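Share (41) | 38 comments | Print this page | E-mail this article

4. Laying out the bench and the parts

4.1 Why I stopped using a parts tin

When I began this work at Stutholm I kept everything I took out of a computer in an old biscuit tin. I'm not proud of it, but I suspect plenty of people who mend desktop machines have a tin of their own somewhere. Screws went in, memory went in, the odd processor went in with a bit of kitchen roll round it, and I'd fish them all out again when I wanted them. It works well enough for one machine on one evening. It stops working when you've got a shelf full of donated workstations and you're trying to write down properly what came from where.

The Lullon log, which I lean on for most of this paper, has 2,366 entries in it, and when I went back through the early ones I was a bit horrified. Far too many say things like "memory, green, from the tall one". (There were several tall ones!) Section 3 explains how I tidied those entries up, and I won't go over it again. What I want to talk about now is the layout of the bench itself, which changed how I work far more than any spreadsheet did.

The idea I pinched comes from Mohamedi's bench notes, which go on at some length about giving each part a place shaped like itself. I'd read that a couple of times and thought it was fussy. Then I tried it with small loose parts and, well, I was wrong. If a processor has a square dip to sit in, you put it in the dip. You don't put it on the edge of the bench next to your tea. The same goes for memory, which I used to lay flat in a heap and now like to keep off the surface altogether.

The other half of the layout is the case. I always lay a tower on its side with the panel off, so that I'm looking straight down at the board and nothing has to be reached for sideways. Figure 6 has the case, the board and the tray together, as I'd want anyone repeating this to have them. 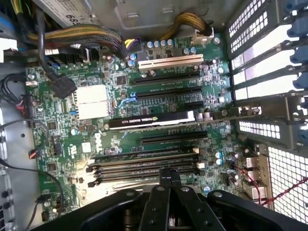
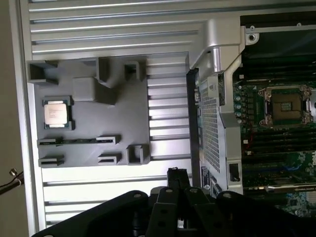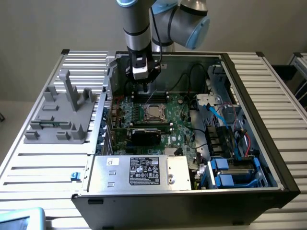

Figure 6. Board, parts tray and open tower.

4.2 What goes where, and in what order

I keep the parts close to the case, near enough that a hand going from one to the other doesn't pass over anything it could knock. I did try having them on a separate trolley for a while and hated it, mostly because I kept turning round with a bare processor between my fingers and finding the trolley had rolled off a few inches.

The order I settled on is dull but I'll put it down. Memory comes out first and goes back last. It's the easiest thing to handle, and with it gone you've got more room for your fingers round the processor. Cards come next if they're coming out at all, and quite often I leave a graphics card where it is until I know whether the machine is worth going on with. Cables I leave plugged in unless they're truly in the way. Every cable you pull is one you've got to find a home for later, and some of those older power leads are stiff as anything.

I've changed my mind about labels, by the way. In the first draft of this paper I said every place in a parts tray should have a written label. A reader at Tusel asked me whether I ever looked at them, so I paid attention for a while and no, I hardly did. The shape tells you. I still label the trays themselves, with the machine's log number on a strip of masking tape, and I'd say that one is worth the bother.

An empty place is useful too. If I come in on a Saturday to a half-finished machine, I can see which parts are still out and which places haven't been filled, and I don't have to trust what I scribbled on the pad. That has saved me from closing up a case with a module missing more than once.

The cost side is small. I put aside 3,000 from the project money for the bench as a whole and the trays barely dented it; most went on the lamp and a decent stool. Section 5 goes into what happened to the log entries once the tin was retired, starting with the memory, where the muddle had been worst.

Print this page | E-mail this article | Share (41)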